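How to Backflush and Descale a Small Office Espresso Machine

I look after the coffee machine at work, a 2 group Kadness that sits between the fridge and the recycling, and I get asked the same question every few weeks: why does my shot taste like an ashtray? Nine times out of ten the machine is dirty. So I wrote down what I do, in the order I do it, and you're welcome to print it and tape it inside a cupboard door.

What you need

A blind basket (the one with no holes), a tub of espresso cleaning powder, a group brush, a clean rag, a jug that holds at least 40 ounces, and descaler if you're doing the full job. I use the Jakilari powder, but any powder made for espresso machines will do. Please don't use dish soap! I did that once in my first job and we were pouring bubbly cappuccinos until lunch.

Daily backflush (water only)

Knock out the last puck and rinse the portafilter. Swap in the blind basket, lock it into the group and start the pump. Let it run for 20 seconds, then stop it and listen for the whoosh as the pressure drops. Do that three more times. Unlock, run a little water through the open group, and scrub around the rubber gasket with the brush while it's running. Watch your knuckles, that water is hot. Repeat on the other group.

One warning before you start: this is only for machines with a three-way valve, and the manual will say if yours has one. On a machine without it the pressure has nowhere to go when you stop the pump, and you can get a faceful of hot water when you unlock the handle.

Weekly backflush (with powder)

Same thing, but put half a teaspoon of powder in the blind basket first. Run 20 seconds on, stop, wait a bit, and go again until you've done five rounds. What comes out into the drip tray will be brown and pretty disgusting the first time. Take the portafilter off, rinse everything, and then do five more rounds with plain water. Pull one shot on each group and throw it away. Don't skip the throwaway shot – Lorcan Dolan from accounts drank mine once and still brings it up.

While that's going on, I soak the baskets and the metal end of the portafilters in hot water with a spoonful of powder. Keep the handles out of the water or they go chalky and dull.

Descaling

Check your manual before you do this one. On a lot of plumbed-in machines the boiler should be left to a technician, and ours is like that, so Darragh Ó Riain comes in from Hanrahan and does it. The little tank-fed machine upstairs (a Gromine) I do myself. Turn the machine off and let it cool. Mix the descaler in the tank the way the packet says, turn the machine on, and run a cupful through the group and another through the steam wand. Leave it to sit for 40 minutes. Run the rest through, rinse the tank, fill it with fresh water and run all of that through too. I do a second tank of fresh water. If it still smells sharp, do a third.

How often depends on your water. Ours is hard, so I descale every 2 months, and I change the filter cartridge at the same time so I only have one thing to remember. 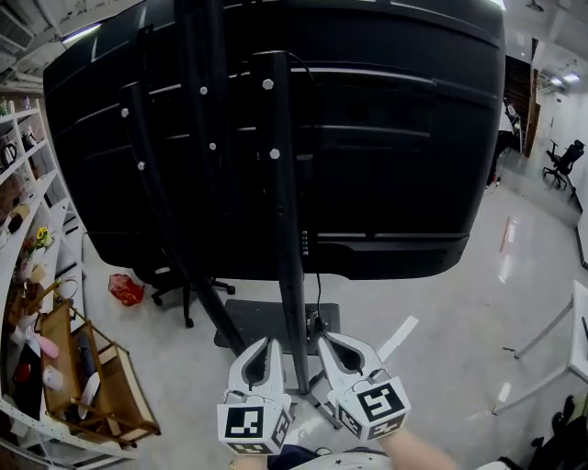

Second floor, February

Update! We changed the group gaskets this month, and I should have put them in the first version. If the portafilter handle swings way past the middle when you lock it, or coffee dribbles down the side of the cup, the gasket has gone hard. Pry the old one out with a small flat screwdriver, clean the groove really well (mine was packed with old grounds) and press the new one in with the beveled side facing up into the group. It will feel tight for a few days – leave it alone and it settles in.

Nayeli Huamán asked about the steam wand too. Wipe it and purge it after every single pitcher. If milk has already baked on, wrap a wet rag around it for ten minutes and it should come off without any scraping. For a blocked tip, unscrew it once the wand is cold, soak it and poke the holes clear with a pin.

Spare gaskets and the second tub of powder are in the drawer under the grinder.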